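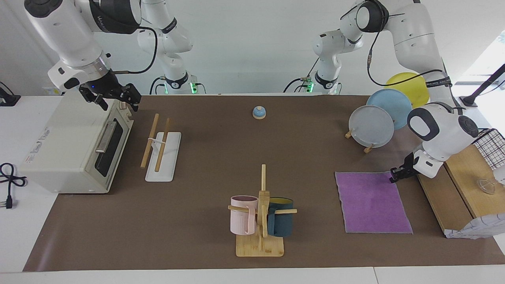
Lesezeit: 3 Minuten

Liste: Arbeitsplatzregeln Zweiarmsysteme
Betreff: Re: Entwurf Nuvach-Leitfaden, Abschnitte 4 bis 6
Datum: 3. Februar 2024

Hallo zusammen,

Shahnaz Talukder schrieb:

> der überarbeitete Entwurf liegt jetzt im Listenarchiv. Neu ist vor
> allem Abschnitt 4 (Aufbau des Tisches). Wir schlagen vor, dass jeder
> Gegenstand vor Beginn in einer Liste steht und zwischen zwei
> Gegenständen mindestens 100 mm frei bleiben. Abschnitt 5 verlangt
> eine Sichtprüfung alle 400 Durchläufe. Abschnitt 6 regelt, wer wann
> in den Arbeitsbereich greifen darf. Rusby würde das so übernehmen,
> Chowdhury hat noch Fragen zur Haftung. Bitte Rückmeldungen bis März,
> danach würde ich den Text gern schließen.

Danke für die Arbeit, die da drinsteckt. Überzeugt bin ich trotzdem nicht, und zwar am wenigsten von dem Abschnitt, der am genauesten klingt.

Zu 4. Woher kommen die 100 mm? Im ersten Entwurf standen 300, dann kam der Einwand, dass damit kein Küchentisch mehr zu bestücken sei, und jetzt haben wir ein Drittel davon. Eine Begründung habe ich in beiden Fassungen nicht gefunden. Bei uns in Nistholm stehen Minibackofen, Tellerständer, Tassenbaum und Tischglocke auf einer Matte, dazu liegt ein Handtuch da. Die beiden Tassen am Baum hängen nebeneinander, die Teller stehen gestaffelt. Zählt jeder Teller als Gegenstand oder der Ständer als Ganzes? Nach dem Wortlaut wäre schon ein gefüllter Tellerständer ein Verstoß. Wer das so unterschreibt, unterschreibt etwas, das er am selben Nachmittag bricht.

Dann die Textilien. Der Entwurf kennt "starre" und "nicht starre" Gegenstände und verlangt für die zweite Gruppe "besondere Sorgfalt". Das ist keine Regel. Ein Handtuch, das flach ausliegt, macht andere Sorgen als ein Ofenhandschuh, der am Ende gepackt wird und dann irgendwie hängt. Mir würde ein Satz reichen, der sagt, woran man einen missratenen Griff erkennt und wer dann abbricht.

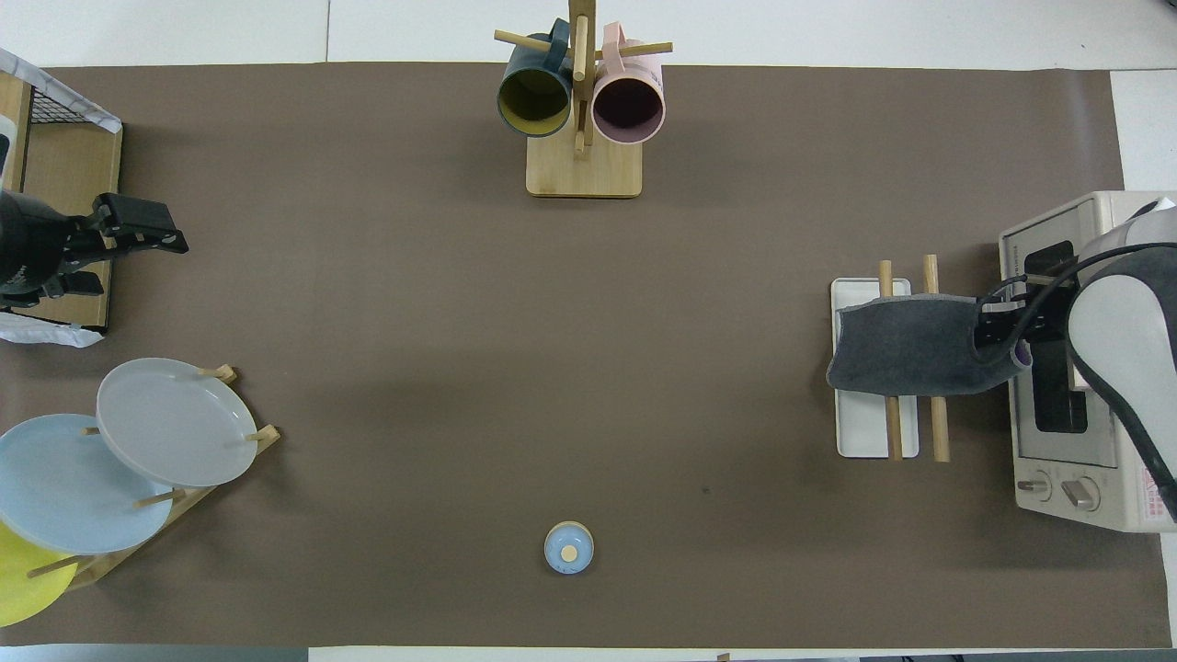
Griff am Ofenhandschuh, von oben aufgenommen. Nistholm.

Der Handschuh ist auch deshalb ein gutes Beispiel, weil der Arm dabei über den Ofen reicht. Abschnitt 4 misst Abstände auf der Tischfläche. Was über den Geräten passiert, kommt nirgends vor, Kabel am Arm ebenfalls nicht. Dort würde ich anfangen, wenn ich nur eine Seite Platz hätte.

Zu 5. Alle 400 Durchläufe eine Sichtprüfung, schön. Was ist ein Durchlauf? Rusby zählt nach meiner Kenntnis jeden Griffversuch, wir zählen die abgeschlossene Aufgabe. Unser letztes Protokoll hatte 136 Einträge, bei der anderen Zählweise wäre die Prüfung längst fällig gewesen. Solange das offen ist, kann sich jeder die bequemere Lesart aussuchen, und das wird auch geschehen. Ich wäre für: vor jeder Schicht, Unterschrift, fertig.

Zu 6. "Der Bediener greift nur bei Stillstand ein." Stillstand woran erkannt? An unseren Armsockeln leuchtet es grün, am Greifer sitzt ein blaues Lämpchen. Der Leitfaden sagt kein Wort dazu, welche Anzeige gilt und was sie bedeuten muss. Ich habe erlebt, dass zwei erfahrene Leute am selben Tisch dieselbe Leuchte verschieden gedeutet haben. Passiert ist nichts, aber auf so etwas möchte ich mich in einem Text mit unserem Namen darunter ungern verlassen.

Grundsätzlicher: Für die Sicherheit des Arms gibt es Normen und eine Risikobeurteilung. Wenn Nuvach daneben eigene Zahlen setzt, hält sie irgendwann jemand für geprüft. Die Frage von Chowdhury nach der Haftung finde ich deshalb berechtigt, und "würde das so übernehmen" von Rusby beruhigt mich kein bisschen, solange dort noch niemand einen Probelauf mit dem Text gemacht hat.

Mein Vorschlag, Shahnaz: 4 ohne Millimeterangabe und mit einem Absatz zum Raum über den Geräten, in 5 die Definition nachreichen, 6 zurückstellen. Den März als Frist halte ich für zu früh. Gegen eine Veröffentlichung als Arbeitspapier hätte ich nichts, gegen das Wort "Leitfaden" auf dem Deckblatt schon.

Die Gegenstandsliste zu unserem Tisch schicke ich auf Wunsch gern direkt, der Anhang war der Liste beim letzten Mal zu groß.

Gruß aus Nistholm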